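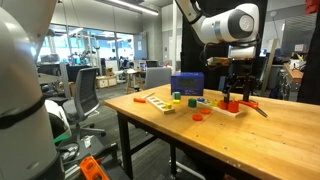
Moulin reckoned we should of costed the grippers before the arms, and that anyone who buys the arm first ends up with no money for fingers. Fair call. We'd done it the other way round in the first draft, so this version of the budget section starts from the gripper end.

## Equipment plan, draft 2

7 Jan 2022

**What we need it for.** Tabletop pick and place. Cylinders on a peg board, cubes, flat discs, plus hand tools like scissors (harder, see below). Two-finger parallel gripper covers most of it. Long fingers help on the peg board, you can come straight down over a cylinder without the housing getting near its neighbours.

**Arms.** Budget assumes 2. Looked at Omier and Kurkico. Omier quote came back in December, Kurkico still hasn't sent freight. Omier includes the controller, Kurkico lists it as a separate line, so the headline prices are not comparable and we've stopped comparing them until the second quote is complete. Lead time matters more to us anyway. If it lands after mid-semester the whole testing chapter slides.

**Grippers.** Parallel, one per arm, plus spare finger sets. Fingers get bent. Spares were missing from draft 1 completly.

**Table and workpieces.** Keep the wooden table. Pegs, blocks and boards are cheap, $300 covers replacements for the year and probably leaves a bit over for filament. Colour matters for the vision side so no mixing batches of orange.

| Item | Qty | Status |
|---|---|---|
| Arm | 2 | Omier quoted, Kurkico waiting |
| Parallel gripper | 2 | from Clarnia |
| Spare finger sets | 6 | Clarnia, not quoted |
| Cable sleeves, ties | 1 lot | local hardware store |
| Peg boards, blocks, discs | 1 lot | $300 cap |

**Contingency.** 20% on everything except the workpieces. Draft 1 had none. Exchange rate could eat half of that before we even order, and the quotes are only valid for so long.

**Scissors problem.** Flat on a table they're a bad shape for two fingers. Options: a stand to hold them upright, softer fingertips, or drop scissors from the task list. Stand is cheapest, we can print it. Fingertips would go under the Clarnia order. Leaning towards the stand, need to decide before the order goes in.

**Still to do**
- chase Kurkico re freight
- ask Clarnia if finger sets fit both brands of arm flange (adaptor plate = extra cost, not in table)
- check power at the bench, both controllers on one circuit??
- training hours, not budgeted anywhere yet
- fix the totals page, its still using draft 1 numbers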